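Wurside Herald writers get a prize in a dead colleague's name, and some questions with it

By Doaa Abdel Rahman

The Tremance Prize for sports writing, set up in memory of a man who covered minor-league baseball and high school wrestling for most of his adult life, will be handed out for the first time this spring in Wurside. The winner gets $4000 and a framed copy of a column. The people behind it say the award will keep a certain kind of newspaper writing alive. I would like to believe them.

Paul Tremance died in December. He had been at the Herald long enough to have worked under 11 sports editors, a number he liked to bring up in front of whichever one was current. He wrote four columns a week in the good years and one a week at the end, after the paper's owners decided the readers could do without the other three. His farewell column was about a bus breaking down outside a ballpark. It ran on a page with two tire ads.

The money for the prize comes from Workero, the staffing and scheduling company that bought naming rights to the Wurside ballpark and has been looking for friends in town since then. Workero announced the award on its own website before it told the Herald, and before it told Tremance's family. His daughter learned of it from a neighbor. She has since given her blessing, in a statement that was three sentences long and thanked the company in only one of them.

Entries opened on Sat 28 February and will be taken for six weeks. The rules fit on one page, and anyone who writes for a living should read that page slowly. Work must have been published in the past year. It can be about any sport, at any level, in print or online. It must be "positive in spirit." The company also keeps the right to reprint any entry, winning or not, in its own marketing, for as long as it likes and at no charge.

I asked Workero what "positive in spirit" meant. A spokesman wrote back that it was meant to reflect Tremance's love of the game. That would have been news to three team owners, one athletic director and the man who ran the concession stands, all of whom he wrote about without much love. His best-known piece, the one they still tape up in the Herald break room, was about a youth hockey league that had lost track of its own scholarship fund. Nothing in the rules suggests that column could have won.

The spokesman did not answer a second question, which was whether the company would drop the reprint clause. He said it was standard language. It may be standard in software contracts. I looked up the terms for two regional press awards I have entered myself, and neither asks for anything like it.

Then there is the matter of who picks the winner. Four judges have been named. Two work for Workero. One runs a sports podcast that carries the company's ads. The fourth is Ellen Hartono, who edited Tremance for part of his time at the paper and now teaches a writing class two evenings a week at the community college. She is the reason a number of local reporters say they will enter anyway.

Hartono was frank when I reached her by phone. "I read the rules after I said yes," she said. "I should have done it the other way around." She has asked for the wording to be changed and for a fifth judge from outside the company. She has been told that both requests are being looked at. She plans to stay on until she gets an answer, and she would not say what she will do if the answer is no.

Workero's announcement also talks up a "digital archive" of the Tremance columns, to be scanned from the paper's bound volumes and put online. No date is given. Neither is a budget, and nobody at the Herald could tell me who owns the rights to the older pieces. The bound volumes are in a storage room behind the mail desk. Some of the early ones have water damage, and at least one year is missing. Scanning newsprint is slow, dull work that costs real money, and companies tend to like announcing archives more than paying for them.
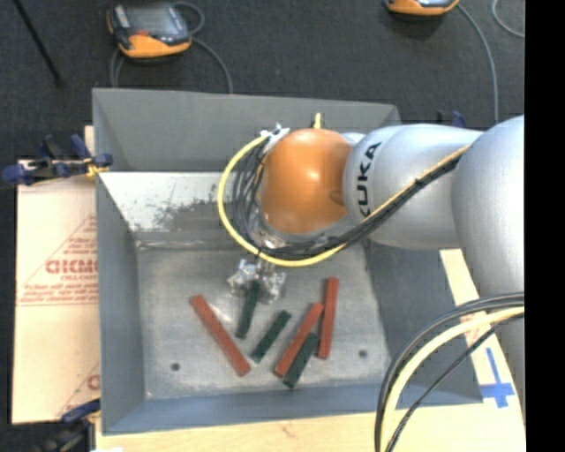

None of this makes the prize worthless. A check for $4000 is more than most small-town sports reporters see for anything they write outside of salary, and there are not many of them left who have a salary. The Herald's sports desk was six people when I first walked into the building. It is now one full-timer and whoever can be talked into covering a Friday night game for gas money. If the award pays one person's rent for a few months while they chase a story that needs chasing, fine.

But a prize does not hire anyone. The company that wants to honor local sports writing has not bought a regular ad in the sports section this year, according to the paper's ad department. Its spokesman said Workero was "exploring partnerships." The ballpark sign, meanwhile, has been up since opening day of last season, and it lights up at night.

The winner is to be named before a home game, in a short ceremony at home plate. Tremance hated ceremonies at home plate. He complained in print that they delayed the first pitch and pushed the final score past his deadline, and he once timed a mattress dealer's speech with the stopwatch he used for track meets.

Entries go through a form on the company's site. Writers who would rather keep their work out of a brochure may want to hold off until the clause is settled. Hartono said she expects to hear back before the entry period closes, and that she will make the answer public either way.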